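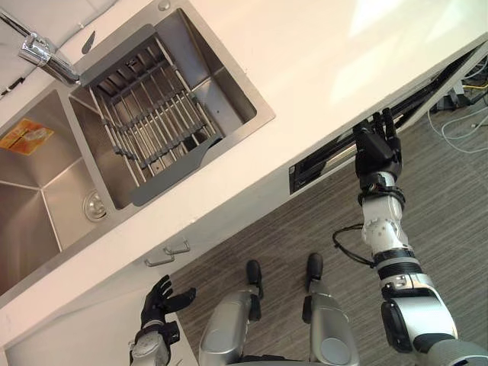 Rosângela Miranda

Home | What's on | Singing | Get involved | Find us

Come and sing with us at Drirkdale – new voices wanted for the autumn

We start again in September and we have 16 places to fill, so if you've been humming in the car for years and wondering whether you could do it with other people, please read on!

Drirkdale Singers is a mixed choir that meets in the long room at Escobedo House, up the lane behind the post office. I took it over three years ago when Cyrill Baumgartner moved up to the coast, and I have loved nearly every evening of it (I'll make an exception for the night the heating failed and we did the whole of the Hungarian set in hats). We sing folk songs from all over the place, a bit of early music, some gospel, and now and then a pop song if somebody brings in a decent arrangement. Most of it is unaccompanied. Jonas Strebel plays the piano for us when we're learning parts and then creeps away from it, usually sooner than the tenors would like.

What we're looking for

All voices, but I'll be frank and say that tenors and low altos would be welcomed with particular joy. If you're a woman who has always been told she's "a bit low" and stuck at the back of the altos mouthing along, come and try the tenor line with us. Two of our best tenors got there that way.

You don't need to read music. About half of the choir can't, and I teach most things by ear, a phrase at a time, with the words on a sheet and the dots on the other side for those who want them. You do need to be able to hear a short tune and sing it back more or less as it was. More or less! If you can join in with a carol and land on the same note as the people near you, that's plenty to begin with.

There is no audition. What I do ask is that new people come for three evenings before deciding. The first is always a muddle, with everyone else seeming to know where to stand. The second is better. By the third you'll know whether you like us, and I'll know which part to put you in, and we can have a quick word at the piano before you go home.

You should be 16 or over. Younger singers are very welcome at our open afternoons, and Edeltraud Kaufmann runs a children's group at the school that I can put you in touch with.

What the term looks like

We meet once a week during term, starting at half past seven and finishing at half past nine. Doors are open from seven if you want to come in and chat. We warm up for a good quarter of an hour – stretching, sighing, rude noises, scales – and then work on two or three pieces until the break. After the break we go over something we already know, so that everyone goes home having sung at least one thing all the way through.

This term's big piece is a set of harvest songs called Three Roads to Zinden, put together for us by Crescencio Cervantes. He has a lovely way of giving the tune to whoever least expects it. The basses get it first, then the sopranos, and in the last song it goes round the whole room in a sort of loose canon. I've had it stuck in my head since he sent me the rough copy and I can't wait to hear it with real people. Crescencio will come to one of the early rehearsals to hear how it's going and change anything that doesn't sit well, so new members will be in on it from the start.

Alongside that we'll be doing a handful of rounds, a Georgian table song, two winter carols and a spiritual that the choir keeps asking for.

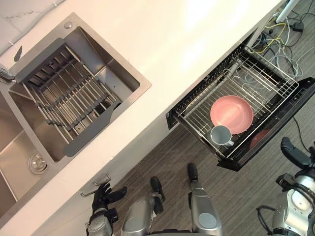
We sing in public twice in the autumn. The first is a short, informal set at the Dritden apple fair, outdoors, where the audience wanders about with pasties and nobody minds a false start. The second is our winter concert in the parish church, which seats 300 and has the kind of echo that makes any choir sound better than it is. You don't have to do either if performing isn't your thing. Several people come purely for the weekly sing and that's fine by me, though I do find they tend to weaken when they hear the carols coming together.

Money

Your first three evenings are free. After that we ask for a termly subscription, on a sliding scale that you choose for yourself from the form. It pays for the room, the music and Jonas. If it's a stretch, tell me quietly and we'll sort it out. We'd much sooner have you there.

Getting in and getting about

The long room is on the ground floor, with a level way in from the car park side (go round to the left, past the bicycle racks). There are chairs for everyone and you can sit for the whole evening if you like. I have word sheets in large print, and I can send recordings of each part beforehand if you learn better at home with the kettle on. The last bus back to the town leaves the post office at quarter to ten, so we are strict about finishing on time, and there's generally a lift going towards Zinden for those who ask.

Please bring a pencil, a bottle of water and an extra layer. Soft shoes are nice as well – the floor is a noisy one, and we do a fair bit of walking about while we sing.

I'd also love to hear from anyone who might like to help with the concert side of things without singing. We need someone to look after the music library, which at the moment lives in my spare room in boxes labelled by mood, and somebody with a steady hand who could draw the poster.

How to join

Send me a note with your name, the part you think you might sing (or "no idea", which is a perfectly good answer) and whether you've sung in a group before. Tell me a song you love too, if you have one. I read them all, and a few of the things we sing now came from those notes. I'll write back with the starting date and a recording of the first round, so that you can walk in already knowing something.

If you'd like to bring a friend for company, do. I'll put you in the same part for the first evening even if it's the wrong one.

Rosângela

Contact: Drirkdale Singers, Escobedo House, box 2717 | © Drirkdale Singers | Back to top

Related
Open afternoon for families: songs and rounds
Words and recordings for current members
Looking back at the summer concert in Dritden
Crescencio Cervantes on writing for voices
Children's singing with Edeltraud Kaufmann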